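Sarcombe Play Library - Gallery: The Fruit Shop Set

The Fruit Shop Set is item 117 in the Sarcombe Play Library catalog and one of the most requested in the pretend play section. It is lent for three weeks at a time to families, preschools and day care groups. The pictures on this page show the artificial fruit together with the bowl and a carrier bag, which members may use for shopping, sorting and serving games at home or in the classroom.

Members often ask how large the pieces are and how closely they resemble real fruit. The gallery is intended to help with both questions before a reservation is made. 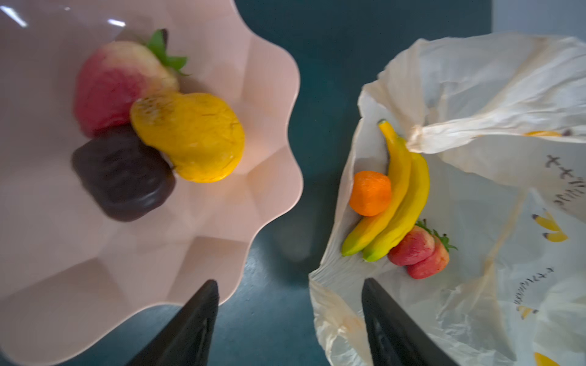
Fruit shared between the pink bowl and the shopping bag, with bananas and an orange on the bag side.

The bowl is suited to the serving part of the game. Its wavy rim is easy for small hands to hold, and it is deep enough for a mixed selection. Younger children usually begin by moving one piece at a time from bag to bowl, and older children soon take on the roles of customer and shopkeeper. The yellow pear is a favorite for its lumpy, speckled skin.
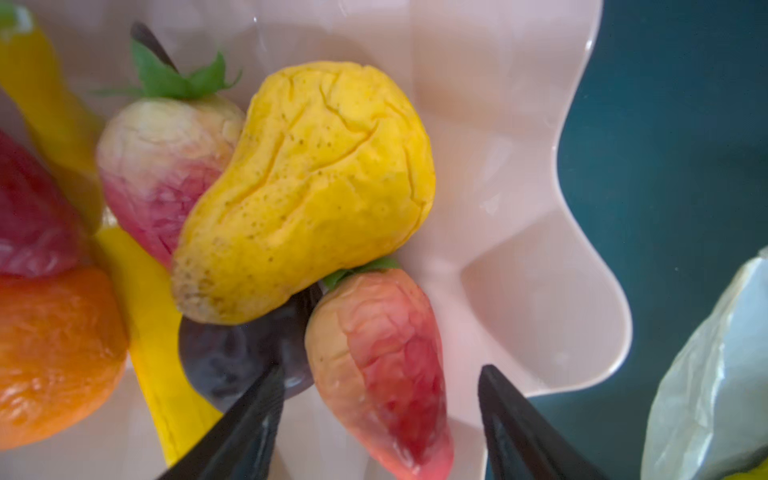
Packing the Shopping

The bag allows children to practice packing and unpacking. Adults should stay with the children whenever a plastic bag is in use, and it should be put out of reach when the game is over. Groups that prefer a cloth bag may ask for one at the Besberg desk.

Strawberries, bananas and a round mandarin make a good first shopping list. Pieces should be wiped with a damp cloth before return and left to dry fully - please do not put them in the dishwasher.
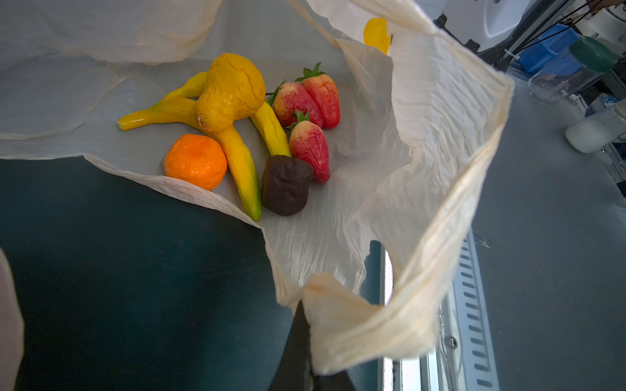

Roksolana Sirko wrote: We borrowed this set in September and my daughter ran her shop from the hallway every evening. Is it possible to renew, or does it have to go back first?

Reply from Sarcombe Play Library: One renewal is permitted if no other member is waiting. Please ask before 4 p.m. on the day the set is due.

Rakena wrote: A toy cash register would go very well with it. Item 135 was out when we visited.

Contact the Library | Copyright Sarcombe Play Library | Back to top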